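Search this site
Enter keywords
Search

The Small Things We Put Under Other Things

23 January 2019

When I moved to this country I rented a room from a lady called Mrs. Lollar, and on the first evening she gave me tea. Before the cup arrived, she put a little square of cloth on the table in front of me. I did not know what to do with it. I thought it was a napkin, so I placed it on my knees. She was polite and said nothing, but she went back to the kitchen and brought a second one, and this time she put the cup on it herself.

I have thought many times about that second square. In the house of my parents we had a table that my grandfather bought already old, and it was full of rings from cups and burns from pots. My mother could point to a black half-circle near the window side and say which cousin was born that week. To protect that table would have seemed to us a strange idea, like putting a cover on the street.

So my opinion, which I have reached slowly, is that there are two kinds of households. In the first kind the furniture is kept for later. In the second kind it is used up. I grew up in the second and I now live, by marriage, in the first. My wife owns coasters, trivets, placemats, a runner, felt circles for the feet of the chairs, and a rubber sheet that lives under the soap. I once complained that we own more things for putting under things than things to put on them. She did not find this funny, and she asked me who had paid for the table.

It is a fair question. A table costs money, and hot pots do not care about money. But I believe the habit has less to do with cost than we say. Mrs. Lollar's table was cheap. I know this because when she moved to Flilham to be near her son she left it at the curb, and it stayed there for 10 days before someone wanted it. All those years of little squares, and the surface was perfect, and no one was in a hurry to take it.

I told this story to my friend Cirilo Bautista, who repairs furniture, and he did not agree with me at all. He said that the person at the curb got a perfect table for nothing, and why should that make me sad? He also said that the marks I remember with so much feeling in my parents' house would cost a customer two days of sanding. He has a table in his shop with 1854 cut into the underside, and its top is clean. Somebody in every generation of that family was putting cloths down, he said, and they were not fools.

I had no good answer then. Now I would say that I am not against protection. I am against the kind that spreads. First there is a mat for the hot pot, which is reasonable. Then there is a mat for the cold glass. Then a guest is afraid to put down his keys, and he holds them in his hand through the whole dinner. I was that guest, at the house of the Wongsuwan family, and I remember the keys better than the food.
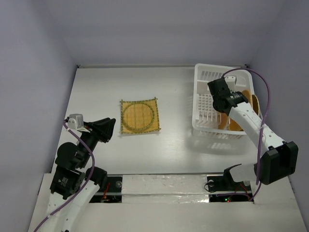
What I would like to save from this argument is the mat itself, as an object. It is a modest thing and people have taken a great deal of care with it, often more care than went into the table. I like the woven kind best, yellow-tan with a large olive-green ring inside the square and short dashes of darker green thread along the border, where the strips cross and leave a small tip sticking out at each corner. Against plain white it is good to look at with nothing on it. A mat like this does not tell me to be careful. It tells me where the pot goes, and this I can accept, in the same way I accept a hook for my coat.

My wife's aunt, who is 87, makes such squares from leftover material and sends them in January, when the holidays are over and she has time. We have a drawer full of them. Last winter I took one out and put it in the middle of our table, alone, and left the rest in the drawer – the coasters too. My wife allowed this for an evening. Then I made coffee in the old Pellico pot and set it down a little to the side of the mat, because I was reading.

There is a pale mark there now, the size of a large coin. Cirilo has offered to come and take it out for the price of lunch. I have told him that we will call him in the spring, and my wife has told him to come sooner, and for now she keeps a coaster over it.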